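Datensammlung > Mitmachen > Häufige Fragen

Fragen und Antworten zur Aufnahme mit dem Handgreifer

Stand: 23. Juni 2023

Was wird bei Plendeo gesammelt?
Kurze Vorführungen von Handgriffen im Haushalt. Sie führen den Greifer mit der Hand, die Kamera am Gerät nimmt auf. Aus den Aufnahmen lernt das Modell, wie ein Gegenstand angefahren, gefasst und abgelegt wird.

Wie viele Durchgänge werden gebraucht?
Für die Aufgabe »Stoff« sind 2.000 Durchgänge geplant. Seit März liegen 708 geprüfte vor, 265 davon aus der Wohnung Prosberg.

Muss ich vorher aufräumen?
Nein. Möbel, Vorhänge und Wandschmuck bleiben, wie sie sind. Personen sollen nicht im Bild sein, Post und Ausweise bitte weglegen.

Was mache ich nach einem Fehlgriff?
Weitermachen und noch einmal greifen. Nur wenn das Teil vom Tisch fällt, brechen Sie ab und drücken die Taste 4.

Wer beantwortet technische Fragen?
Ojārs Grīnberga, erreichbar über das Formular im Projektbereich Andik.

Wie schnell darf ich den Greifer bewegen?
Das Tempo einer ruhigen Handbewegung reicht. Verwischte Möbel im Hintergrund sind kein Ausschlussgrund – die Prüfung achtet auf die Backen und auf das, was dazwischen liegt. Bei dem schwarzen Tuch über der marmorierten Tischplatte sind die beiden blauen Greifpolster scharf zu erkennen, ebenso die Falte, die sie halten. Eine solche Aufnahme wird angenommen, auch wenn der Raum schräg steht.

Kategorie: Datenerhebung, Greifen
4 Kommentare
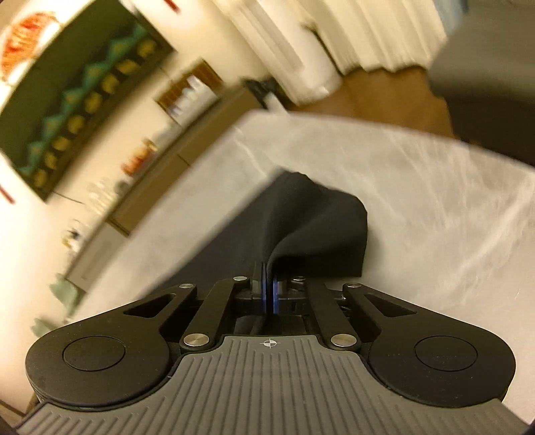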